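Can a robot do the dishes yet?

I have wanted somebody else to clear my table since I was 6, so you can guess how I feel about two-armed robots. 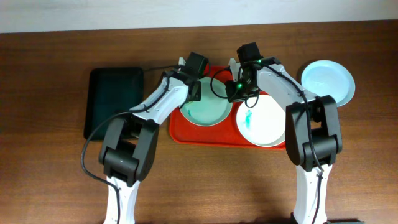
Clearing up sounds like one chore, but it's really a whole pile of little ones! A plate is thin, it's slippery, and it lies almost flat, so just getting a grip under the rim is a job in itself. Then there's stacking – and knowing which plates still need a wash.

My guess last April was that we'd have this at home in a year. Nope, too soon. But I read everything I can find on it, and the arms keep getting cheaper and smoother, and I love watching them try. Glasses next, please – I have a cupboard full of chipped ones to offer.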